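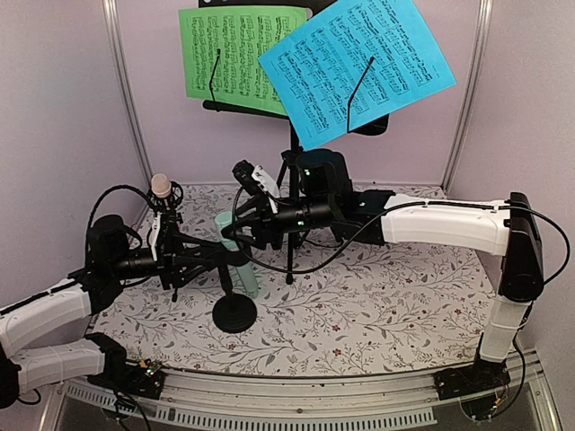
*The two arms at the Grila open day, with the mint cylinder.*

August, 10 p.m.

Went to the open day after all. Taha El Sherbiny had a spare ticket and I'd run out of excuses. 19 of us stood in a half circle while a young man from Grila told us this was the future of the home studio. I wrote that down so I can hold him to it.

They had sheet music up on a stand, a green page and a blue one, and a microphone in its ring, all on a flowered cloth like my aunt's. Very cozy. I asked whether the arms could read the music. He said that was "on the roadmap" – so no.

I asked how many tries it takes to get one clean run. He said they had logged 1560 and went on to the next slide. Logged isn't the same as clean, and I'd have liked the other number.

Taha thinks I'm being sour. He liked how the two grippers came in so close together, and fine, I'll give him that. I still wouldn't let them near my clarinet.

Parking was $28. Must call Ibarra about the reeds.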